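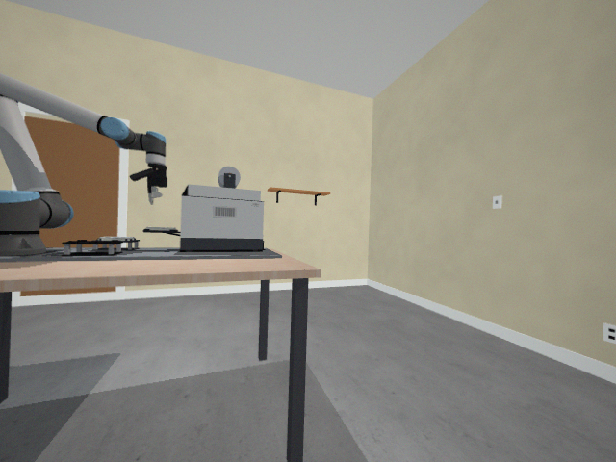
Rendered model of the Pastmont cell, with the arm over the table and the plate instrument at right

The Pastmont cell is a tabletop laboratory automation cell built around one robot arm. It was designed by Gridelia to move sample plates between storage racks and a benchtop instrument. A simulated version is kept alongside the physical cell and is used to test changes of layout.

Layout

The arm, the instrument and two low racks share a dark mat on a wood-topped table. The racks stand between the base of the arm and the instrument, whose tray extends toward the arm to receive a plate. The gripper approaches the tray from above with its fingers pointing down.

Setup

Positions are taught first in the model and then corrected on the real table. The operator teaches 2 points for each plate location, one at the plate and one directly above it. The control program, Cumia, stores up to 99 points. A new layout is run 200 times in simulation before it is copied to the cell.

Maintenance

The gripper fingers are wiped and checked for wear every seven days. Rack positions are taught again whenever the mat is moved or a rack is replaced. The yearly service, normally done in December, covers the arm joints and the tray alignment. After a collision the arm is jogged clear by hand control, and the tray point is checked at low speed before work resumes.

Versions

The current control program, Ferri, replaced Cumia on 1 Oct 2022. Older point files can be imported, but tray points must be taught again.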